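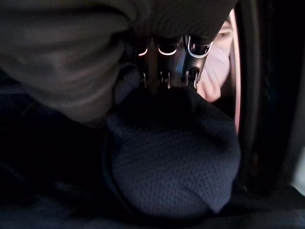
3. FIRST USE - Prutel Facial Steamer & Cleansing Brush

Read before plugging in. Takes 10 minutes, less once you know it.

3.1 Wash hands. Take off makeup, all of it, mascara too.
3.2 Fill tank to the line with distilled water. No tap water, no toner, no oils.
3.3 Click the Pap brush head on. Push til it snaps.
3.4 Press power once. Light blinks, then stays on. Wait for steady steam.
3.5 Face 10 inches from nozzle. Eyes closed.
3.6 Steam off, brush on. Small circles, light pressure. Skip eye area and lips.
3.7 Rinse, pat dry, then Vastinine serum or your usual moisturizer.

CAUTION: Nozzle is hot during use and after. Don't touch. Keep away from kids.
CAUTION: Not for broken skin, sunburn or active cold sores. Using retinoids? Ask your doctor first.

Note: Brush head model 484 only. Older heads look the same but dont lock.

3.8 Empty tank every time. Leave lid open overnight. Wash headband and face towels before the next session, no fabric softener.

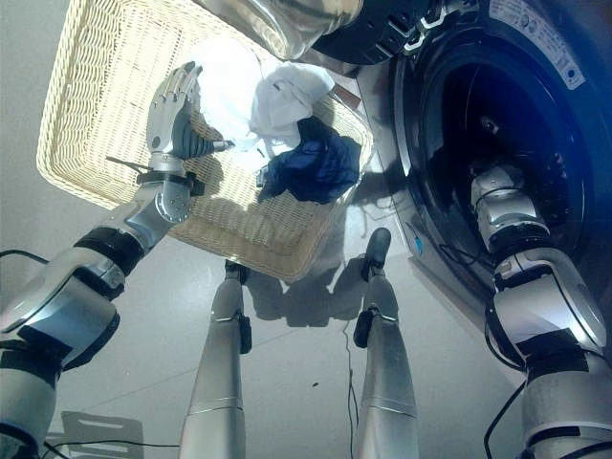 Fig. 3-2. White garment in wicker basket.

3.9 Refills: Skallport, part no. 3594. New heads ship from September.

Rev. 12th July. Replaces earlier sheet, toss the old one.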